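Serkow spends most of its bench time on things other people throw away. The small test shop evaluates grippers for firms that plan to put robot arms on sorting and packing lines, and since April it has been running a comparison on plastic bottles. We spoke with the engineer in charge of it, who asked to be identified only by job.

The question came from a customer, Culine, which wanted to know if a soft printed finger could replace the stiff jaws it had been buying. "They had a drawer full of jaws that worked fine on a full bottle," the engineer said. "An empty one is a different object. You squeeze it and the shape you planned for is gone."

The first batch was made up of standard drink bottles. Some were left as they came and some were crushed by hand before the run. Each pick was scored twice, once for getting hold of the bottle and once for letting go of it over the bin.

"Letting go is where I lost the most sleep," the engineer said. "The pads are rubbery and the plastic is light. With a stiff jaw you open and it drops. With these you open and sometimes it hangs on one side."

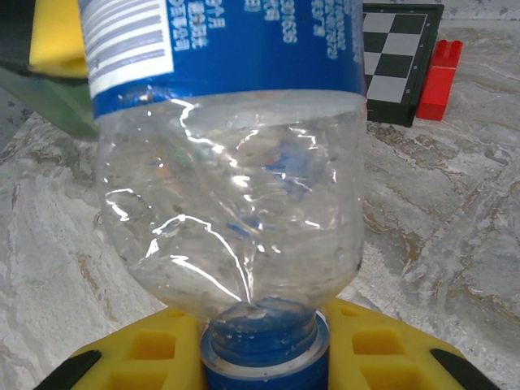
A crumpled bottle held by the cap between the yellow fingers, as the wrist camera sees it.

Gripping at the cap was a late addition to the plan. The early runs went for the middle of the body, on the theory that the widest part gives the most room for error. The engineer said the cap turned out to be the easier target on crushed bottles, as long as the camera could find it. "It's the one part that keeps its shape. If the bottle has no cap you're back to the body, so we have to keep both."

The full comparison came to 2478 attempts. Of those, 2116 were counted as good on both scores. The engineer was careful about what the number covers. It mixes two sets of fingers and several kinds of bottle, and the crushed ones drag it down. Culine has the breakdown and has asked that it stay private for now.

Arms and mounting were a separate argument. Serkow had been using a single arm on a table, and moving to a shared rail meant redoing the calibration.

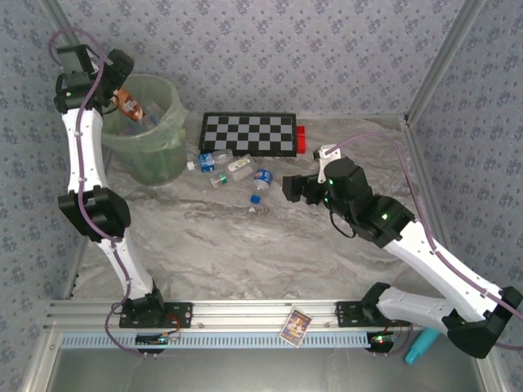
"With two arms you can give one the near side and one the far side and stop reaching across," the engineer said. "But now you have cables. I've rerouted the cables more often than I've changed the code." A snagged cable shows up in the log as a missed pick, and it took the team several days to work out that a run of bad results had nothing to do with the fingers.

The controller is a Clumoler unit, picked over an Abdelaziz model that the shop had used before. The engineer called the two close on speed and said the choice was made on how easy it was to change grip force in the middle of a run. "On the old one I had to stop everything. On this one I type a number."

Clear plastic remains the hard part for the cameras. A fixed camera gives a decent idea of where a bottle lies, and the wrist camera is used for the last stretch of the approach.
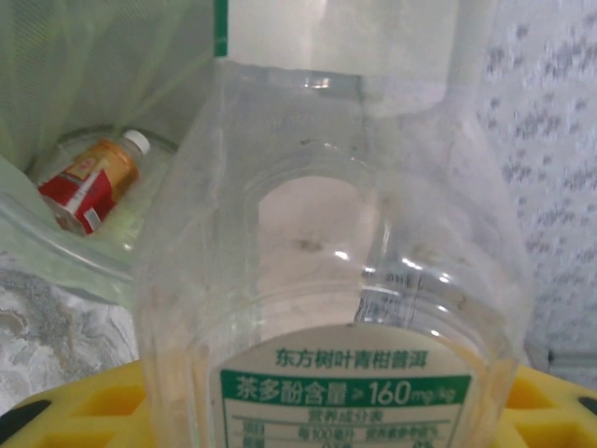
Glare is the usual complaint, and labels help. "If there's print, I can find the bottle," the engineer said. "Take the label off and I'm looking at the floor through it." The team tried dimmer lights for 100 picks and went back to the old setting, as the darker labels got harder to separate from their surroundings.

The next round will use the same fingers with a thinner pad. Serkow also wants to repeat the cap grips with the force turned down in steps, to find the point where bottles start to slip. The engineer expects that to take most of a month, and has asked the rest of the shop to keep saving their empties.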